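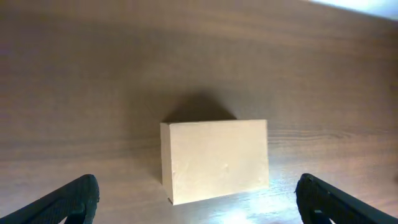

Section 5. Packing the Desk Kit

Applies to the Trena kit in its plain cardboard box with the attached lid. If your box has a separate lid, you have the older kit, and you want Section 4, which is shorter and has fewer opinions.

The Desk Kit is a handful of ordinary supplies that travel between the Drarkero office and the Idberg office. Packing it takes less time than reading this section. We have still received kits containing one pen cap and a sandwich receipt, so the steps are written out.

What goes in

Marker, capped
Highlighter, capped
Roll of clear tape
Blue plastic case
Block

The block is a plain beige block. It fills space. Please stop asking what it does.

5.1 Setting up the box

1. Clear enough table for the open box and everything that will go into it. An open lid takes up as much room as the tray, a fact that surprises people who have just put their coffee behind it.

2. Lay the box down with the tray toward you and fold the lid all the way back.

3. Free the side flaps on the lid. If one has bent inward, ease it out with a thumb. Don't yank.

4. Put the supplies on the table where you can see all of them. Beside the box is fine. In your other hand, your pocket or the next room is less fine.

Note: The lid may lie flat or stand up behind the tray, depending on how stiff the hinge is and how it feels about you. Either will do.
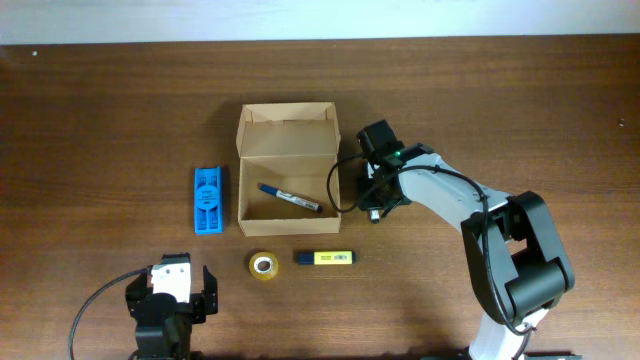 Takagi

5.2 Loading the tray

1. Check both caps. Push until they click, then push again. A dry marker can be replaced for very little money, but somebody has to fill out the form.

2. Put the marker in first. It may go in at a slant while you work. Straighten it before the lid comes down.

3. Lay the highlighter alongside the marker. Both caps should point the same way. There is no technical basis for this and we will send the kit back if you don't do it.

4. Fold the loose end of the tape under itself by a quarter inch, so the next person can find it. Anyone who has spent 15 minutes circling a roll with a fingernail will understand.

5. Set the roll flat in the tray.

6. Add the blue case last of the useful things. Close it before it goes in, and check that nothing has slid underneath it.

7. Put the block in whatever gap remains. Start with the long side against the wall of the tray. If it won't go, turn it. If it still won't go, something else is in the wrong place, and it's usually the tape.

Caution: Do not press the block down with the heel of your hand. The tray will take it. The highlighter under the block will not.
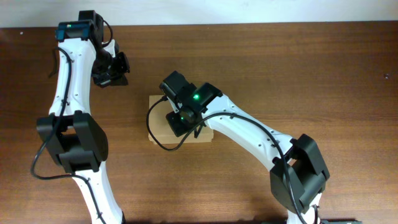
One reader of the April edition wrote in to say that the tape should go first, the pens should go inside the ring of the tape, standing up, and that steps 2 through 5 were "written by someone who has never shut a lid." We tried it. The pens stick up well past the tray, and the lid then closes in the sense that a door closes on a sofa. The order above stays. The reader's other suggestion, a pencil line on the tray floor showing where the roll sits, was a good one, and you're welcome to draw it.

5.3 Closing up

1. Bring the lid forward slowly. Guide the side flaps inside the walls of the tray, one at a time.

2. Tuck the front flap. It should slide in with light pressure.

3. Tip the box gently from side to side. A small shuffle is normal. A loud clunk means the block has moved, so go back to 5.2, step 7.
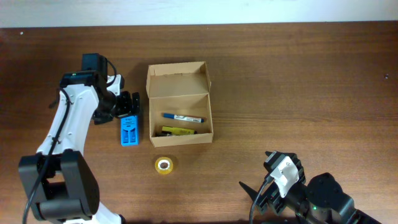 4. Look over the table once more before you carry the box away. Kits go out short nearly always because one item was set down just in front of the tray, where the packer's own sleeve was hiding it.

5. Write the kit number on the lid. Kit 229 has been claimed by two different boxes for a year now, so please check the sheet.

Note: Don't seal the box with the tape from the kit. You'd be amazed. The roll is then in your hand, the box is shut, and you get to start over from 5.1.

5.4 If the lid won't stay down

Open it and look at the caps first, then the tape. If the tuck flap has gone soft, replace the box. Flattened spares are on the shelf under the printer, in bundles of 40.

Revised 21 May 2023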